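List home | Threads | Search | Log in

[hand-gripper] Re: finger pads again
From: Fulgencio Ledesma
May 12, 2021

> How often are you all re-wrapping the fingers on the Hondby?
> Ours slip on anything thin and I'm fed up of guessing.
> Cuautle workshop

Great question, and I've been itching to talk about this one! We re-wrap every 14 days now, and I love how much better thin handles sit in the grip. 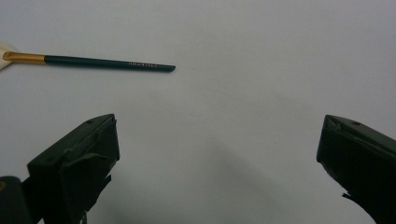
Pads first, then the screws, then the opening width, always in that order. Peel the old layer right back, wipe the finger down and cut the new strip long enough to go round the corners in one piece. Creases on the inner face are what I look for, and ours have plenty, plus a ragged bit sticking out low down on each finger. A slim thing like that makeup brush with the dark tapering handle is a lovely test piece, so do keep one by the bench.

Then open and close it 21 times before you trust it. Do try it and tell me how you get on!

Fulgencio

Shares: 8 | Comments: 2

Matidberg lab: One strip round the corners, brilliant. We'd been using two.

womomard_bench: Do you trim the loose ends or start again? I always trim.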